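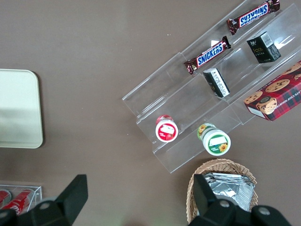
Darmawan Lubis
July 24, 2021

I promised some people here that I will write down how I keep the snack corner at our office. It is a small subject, but I have many opinions now, so this will be a thread.

The corner is on the second floor at Grakbridge, between the printer and the window. Before, we had one deep basket. Everybody put the hand in and took what was on top. The things at the bottom stayed there from April, and I was the one who found them.

So I bought a clear acrylic stand with steps, the kind that shops use for nail polish or small toys. It cost me 11 dollars. My colleague Lorraine Fairweather said it looks like a pharmacy. I took this as a compliment.

The first rule I made for myself: bars go on the upper steps. A Snickers is long and flat, so it lies well there and you can read the name from your chair. If the step is narrow, I turn the bar a little diagonal and it does not slide down.

I don't mind if one bar is upside down. I used to correct them all, every morning, with the logos in the same direction. After two weeks I stopped. People take one, change their mind, put it back the other way. It is still a Snickers.

Small boxes are more difficult. On end they save space, but they fall when someone pulls the neighbor. Leaning they are more stable, but then you see only the end panel with the tiny print and you must pick it up to know what it is. I have no good answer for this.

The big problem is cookies. The chocolate chip shortbread comes in a red plaid box, very pretty, and it is too large for any step. For now I lay it across the end of the stand. It looks a little like a roof that came down in the wind, but people find it immediately – red is easy to see on a brown table.

I tried to take the cookies out and put them in a jar. Please don't do this. Then you lose the ingredients list, and two persons on our floor need to read it every time.

Money: we have an envelope, everyone puts in 5 dollars when they remember. Last time I counted it there were 88 dollars, so I think they remember more often than they say. Lorraine keeps the envelope in her drawer, room 202, and she also writes the shopping list.

Cleaning: acrylic shows every finger. Soft cloth, warm water, one drop of dish soap. I once used the paper towel from the kitchen and it left thin scratches on the front edge. They don't disappear, I have tried.

One question for those who also do this job. Do you put the new bars behind the old ones, or do you wait until the step is empty? I do it behind, but my steps are short and there is not much "behind" – I am curious how it works with a wider stand.

Somebody asked if I put fruit also. Yes, on a separate plate. Bananas next to chocolate make everything smell of banana.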